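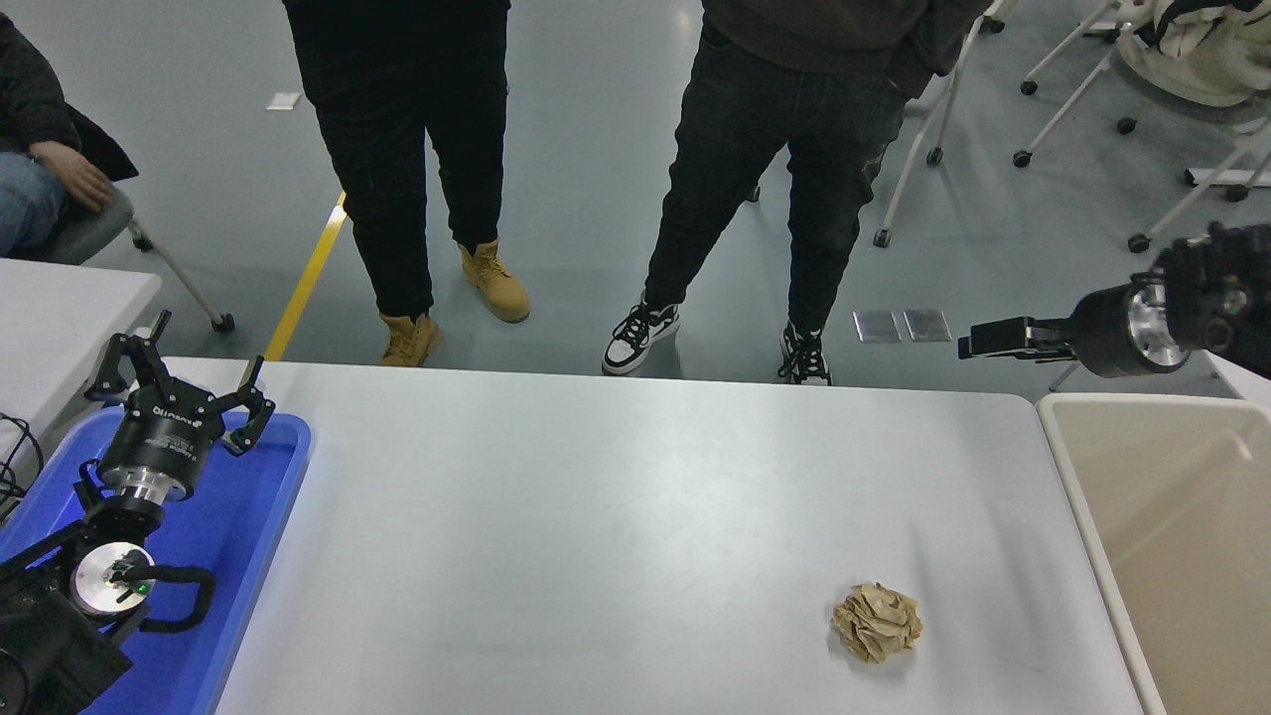
레사우(Lesau) 호숫가 음악제, 숙소랑 표 질문
작성자: 물안개길 | 2023년 7월 18일

10월에 레사우에서 하는 음악제에 처음 가 보려고 합니다. 이틀권을 살지 하루권을 살지 고민 중이고, 숙소는 행사장 근처 게랭(Guérin) 호텔과 건너편 마을 세바우(Sevau)의 민박 중에서 고르려고 합니다. 다녀오신 분들 의견 부탁드립니다.

감자전두장
작년에 이틀 다 봤습니다. 첫날은 오후 늦게 시작해서 공연이 몇 팀 안 됩니다. 시간이 빠듯하면 둘째 날 하루권으로 충분해요. 숙소는 세바우가 훨씬 쌉니다. 막차만 확인하세요.

northpier
저는 반대입니다. 첫날이 사람이 적어서 앞자리에서 편하게 봤고, 작년에 제일 좋았던 수라쳇 캄판(Surachet Khamphan) 밴드도 첫날 저녁이었습니다. 둘째 날은 음식 줄만 20분 섰어요.

감자전두장
줄은 저녁 시간에만 그랬죠. 네 시쯤 가면 바로 삽니다. 캄판 밴드 좋았던 건 인정합니다.

소금빵
호수 무대는 정원이 1,000명이라 늦으면 입장이 막힙니다. 작년에 거의 2시간 기다리다가 그냥 산책로로 갔습니다. 이틀권이어도 우선 입장은 없어요.

northpier
첫날은 막힌 적 없습니다. 둘째 날 얘기예요.

물안개길
답변 감사합니다. 호수 무대가 목적이라 첫날을 넣는 게 낫겠네요. 게랭 호텔은 조용한가요?

소금빵
도로 쪽 방은 시끄럽고 뒤쪽은 괜찮습니다. 예약할 때 뒤쪽으로 달라고 하세요. 조식은 별로라 저는 선착장 옆 그레르나리(Grernari)에서 먹었습니다. 아침 일찍 엽니다.

감자전두장
그레르나리는 커피만 괜찮고 음식은 비쌉니다. 호텔 조식이 그 정도로 나쁘진 않았어요.

물안개길
이틀권으로 샀고 호텔 뒤쪽 방도 예약했습니다. 밤에 호숫가가 많이 춥나요?

northpier
해 지면 바람이 세집니다. 두꺼운 겉옷 하나 챙기세요. 돗자리는 호수 무대에는 못 가지고 들어가고 잔디밭 무대만 됩니다.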